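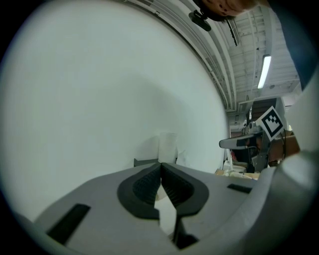 Search this site Go

# Jerkositz Accent Clips

November – posted by Kirstin Baird

Short recordings of residents of Jerkositz reading the same text, plus visitor imitations of the local accent. Collected for the Rarkel travel blog's series on how towns sound to outsiders.

## Contents

- `local/` – 300 clips from 27 speakers
- `visitor/` – imitations, recorded on the parade route
- `speakers.csv` – age band, street, years in town

Clips run to roughly 30 seconds. All are mono WAV.

## Labels

Mirta Cáceres labeled vowel length and dropped endings by ear. The `strength` column is her judgment on a scale of one to five. Treat it as opinion.

## Known problems

- Brass band noise in most of `visitor/`.
- Speakers from the Ursu side of the river are underrepresented.
- Two readers skipped the last sentence.

## Use

Free for noncommercial use with credit. Do not use `visitor/` to train accent classifiers – the labels there are guesses.

Related
Miler: bakery names and how to say them
Parade route notes, Monday
Ursu bus announcements, transcribed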